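Well, what a lovely evening that was, and how tired my feet are! We had the reunion supper at the old school in Bivham, all of us who left in 2000, and I went in by the wrong door, just as I did on my first morning there. The hall smells the same – floor polish and gravy – and they have put the choir shield back up by the stage, which pleased me more than I can say.

The new head gave a short speech about the library, which is to reopen in May with 20 desks and a proper reading corner, and then we sang the school song, or the 3 verses anyone could remember.

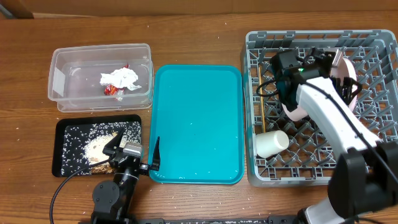 Rice on the black tray, and plenty more on the table.

I caught the last bus back through Tralomton and sat upstairs at the front, feeling about fifteen. Otis was waiting on the mat, very cross, and had to be given his biscuits before I could take my coat off. I must write and thank them all tomorrow – and look out that old hymn book I promised for the display.

Recent entries
The long way round to Abugri
Otis and the new curtains
4 jars of marmalade
Rain all week in Tralomton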